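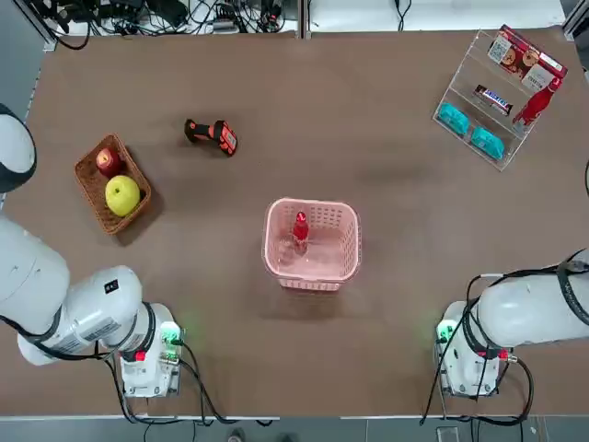 Figure 4-1. Tanui two-arm cell, table laid out with the test items.

4.3 Setting up the table and checking the cables

Carry out this section after the arms have been bolted down (4.2) and again after any gripper change. Both arms must be in hold mode with the Skelline console set to MANUAL.

CAUTION: An arm in hold mode can sag when its brake is released. Keep hands off the tabletop while the console shows RELEASE.

1. Check the indicator light on each gripper. Green means the gripper has power and is talking to the controller. If it is dark, reseat the connector at the wrist before going on.

2. Follow the cables from each gripper back to the base. Leave enough slack for a full turn of the wrist joint. A loop that touches the tabletop at the lowest working height is too long and must be strapped again.

3. Place the clear acrylic stand inside the reach of both arms. The near edge of the stand must be at least 123 mm from the edge of the table.

4. Set the test items out. Use items of different shape and finish: glossy bottles, a printed box, fruit in a basket. Tall items go on last.

NOTE: Power supplies and adapters belong on the side table, past the metal rail. Do not run their leads over the rail.
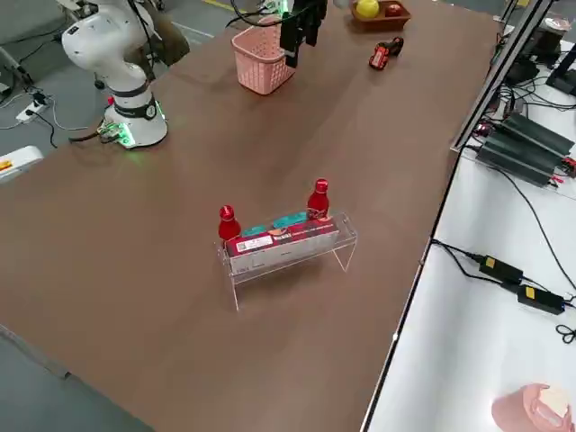
5. On the console, open Idach > Layout and select TEACH. Jog each arm above its first item and press STORE. Stored heights below 40 mm are refused with code 294.

6. Run the pick check at low speed. Each arm picks one item, holds it for the set time and returns it. Start with a heavy item. A cordless drill is suitable if it is gripped by the handle, with the fingers on both sides and the battery clear of the wrist.
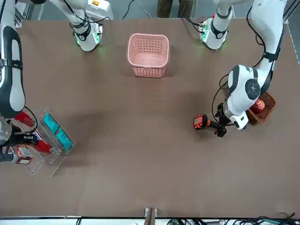 If an item slips during the hold, stop the check, clean the finger pads with a dry cloth and repeat from step 5. Two slips in a row with clean pads call for new pads (Harkine part 555, sold in pairs). Fit both at once and zero the gripper before the next run.

7. Set the console to HOLD and enter the result in the cell log. Continue with 4.4, Camera alignment.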